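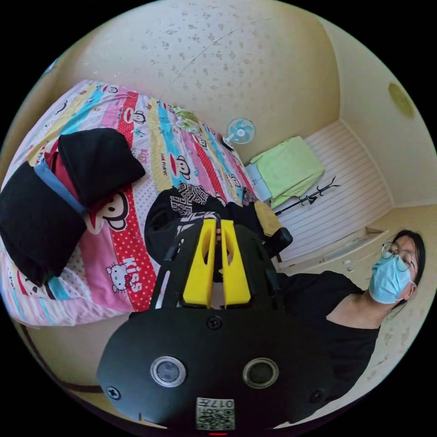 Why would anyone go to see a robot demonstration when so much can be watched on video? A visit lets you ask for the task to be run again with something moved, and the answer you get depends on what the machine does next.

Contents Previous Next Glossary Index

Chapter 14
Visits, Demonstrations and Open Days

Most people first meet a working robot at an open day. The machine runs a short task, a member of the staff talks over it, and the group moves on to the next room. This chapter is about how such a visit is planned, what a visitor should look for, and how to write it up afterward.

We follow one visit through the chapter. In April a class from Clodenley went to the open day at Skornedier, a small firm that teaches robots to handle clothes and bedding. The class was led by Seema Chauhan. Their host was Kamran Paracha, who plans the firm's demonstrations and had set aside 60 minutes for the group.

The firm showed two systems. The first, Fabbri, is a fixed arm that folds towels on a table. The second, Banel, is a program that learns from people. A person picks up clothes with a hand-held gripper, and the recordings from many such sessions are used to train the arm. Much of that recording is done in ordinary bedrooms. The gripper used for it has two yellow fingers side by side and a pair of round lenses on the front of its black body. A black garment with a white geometric pattern, crumpled on a striped bedspread covered in cartoon monkey faces, is the sort of thing the arm will have to deal with – dark cloth against a busy background.

Chauhan's students had prepared questions before they came. The most useful one was also the shortest: "Can you do it again with a different towel?" Paracha agreed, and the arm missed the corner on the first try. He let it run, then explained that the new towel was thicker than those it had been trained on. The students wrote more about that minute than about the rest of the hour.

A demonstration is a chosen task in a chosen place. The lighting has been set, the objects are familiar, and the staff know where to stand. None of this is dishonest, but a visitor should note it down. Section 14.2 gives a form for doing so, with space for the task, the objects, the number of tries and any help given by a person.

Section 14.3 turns to the host's side. Paracha's plan for the day is printed there in full, including nearly 15 minutes that he left open for repeat runs. Compare it with the students' notes before you begin the exercises.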